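Most plans for a disassembly cell put the arm on the first line and everything else under "misc." I think the order should be reversed. At Berkport our arm was the easy purchase. The fixture trays went through 104 revisions, and none of those hours had a budget code.
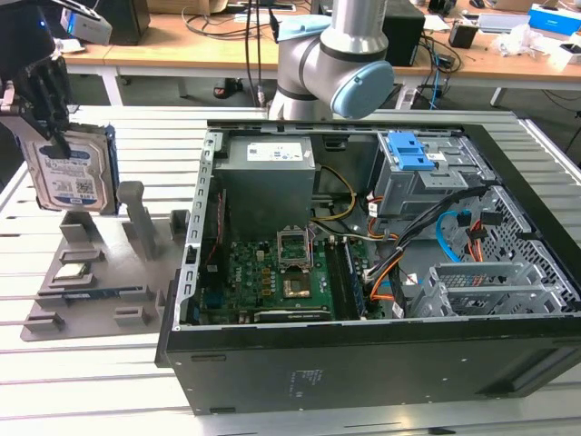 Drives, processors and memory each need their own slot, and each new case model moves the cables somewhere else. Budget for 3 trays per product family and a printer to make them. If money is left over, then discuss a longer reach.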